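Rangel Adds Bottom Seal Kit to Metal Entry Door Line

Mar 21, 2021

Rangel has added a bottom seal kit to its Tara series of metal doors for apartments and row houses. The kit fits the existing door leaf without taking it off the hinges. It is sold in two lengths, both cut to size on site, and replaces the brush strip supplied with the series until now.

The old strip drew complaints from owners who keep a mat directly inside the door. Bristles caught on thick mats and bent within a season, leaving a gap on the hinge side. The new seal sits higher when the door is open and closes against the floor over the last part of the swing. Rangel gives a maximum mat thickness in the instruction sheet and advises against laying a mat across the threshold line.

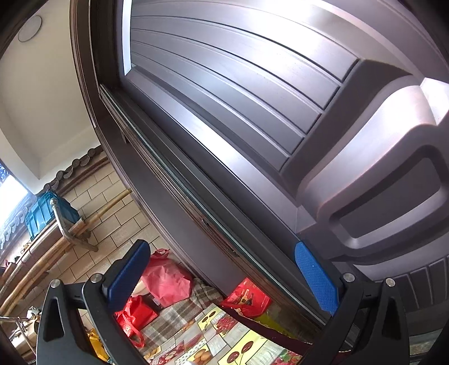 The lower edge is the part of a metal door that gets the least attention, according to So-yul Ham, who would have liked to see the kit offered for older doors as well. Grit collects along the bottom and scratches the finish each time the door is wiped down, Ham said, and a seal that can be taken off for washing would do more for most households than a tighter fit.

Rangel said the seal can be removed with three screws and rinsed in plain water. Oil-based cleaners should be kept off it. The grooved panels on the door face are cleaned as before, with a soft brush along the grooves and a damp cloth afterward.

Bimeck will handle distribution. The first shipment is 999 kits, of which 477 are set aside for building managers who ordered ahead. Retail sales through Korton stores begin in July. Doors bought with the brush strip remain under their original warranty after the change, provided the old screw holes are used.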